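Subject: Re: [playkitchen-stock] Loan set 4: contents and table layout
From: Athina Alexiou
To: playkitchen-stock list

> Has anyone checked set 4 against the sheet yet? I have the
> Nornura catalogue open and cannot match the colander. The
> sheet says "green, round". Also, does the toaster oven stay
> on the table or travel in its own box? I need the answer
> before I print the January labels.

The colander on the sheet is wrong. It is oval, pale green, with a perforated base, and should be listed under 1552. Please strike the word "round". The toaster oven stays on the table, at the right-hand side, and is not boxed with the dishes.
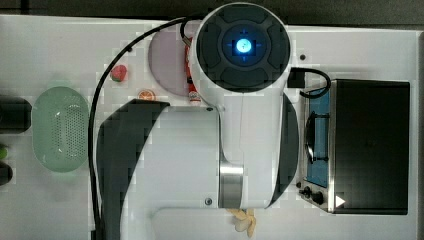
Set 4, colander to the left, toaster oven to the right.

Other corrections, in the order of the sheet.

Plates. The sheet has one line reading "plates, assorted". Split it. The pink plate gets its own line and the green plate another, as they are replaced separately and the Rulluveo order form wants a colour against each. The blue dish goes under bowls.

Fruit. Strawberries are to be entered by the piece. The orange slice and the banana bunch are one line each. The bunch is a single item for our purposes, however many bananas the supplier thinks it has. 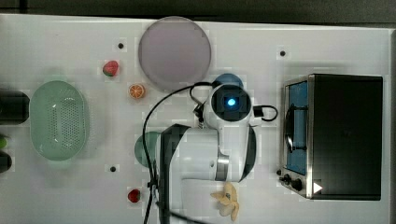
Storage for the fruit is the shallow Zaki tray, lid on. Do not put fruit in the colander for transport. The tray takes up to 600 g and the fruit comes nowhere near that, so the remaining space can be used for the small round pieces that otherwise end up at the bottom of the box.

Bottles. Ketchup is the red bottle with the white cap. Check that the label is still stuck down at both ends before it goes out. If it is lifting, use the paste from the Skesunau kit and leave it overnight. Tape has been tried and it collects fluff.

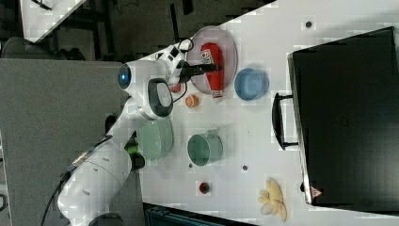

Mugs and bowls. Mugs are stored upright, handles all one way, in the divided half of the box. Bowls nest. The sheet currently has the mug as "cup, green", which clashes with a cup in another set, so I have changed it to "mug, sage". The blue bowl keeps its number, 309.

Pans and utensils. The black pan goes in last, flat, with the slotted spatula laid across it. The spatula is the item most often returned to the wrong set because the green is close to that of the colander. A dot of paint on the end of the handle would fix this. I would prefer a dot to a sticker, for the same reason as the tape.

Layout. For anyone setting up from the box, the order that has given the least trouble is colander first, then the pan on the far side of it, then plates, then fruit. Small pieces go out at the end. Packing is the reverse, with the exception of the pan as noted.

One point I have not settled is whether the colander should be wrapped. It has tab handles at the ends and I think these are what will go first if the box is dropped. I have been putting a folded tea towel under each end. It costs some height in the box.
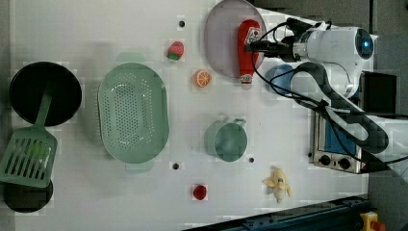 Mahmoud wrote to me separately that one towel lengthways does the same job in less height, and that he would rather see the handles wrapped than the body. He also objects to "sage" on the sheet and wants plain "green" with the number after it, on the grounds that two people will never agree on what sage is.

I will try the single towel. On the colour I am leaving "sage" in until the labels are printed, then it can be argued over. Revised sheet to follow this evening. Please send any other corrections to the list and not to me directly, with the line number.

Athina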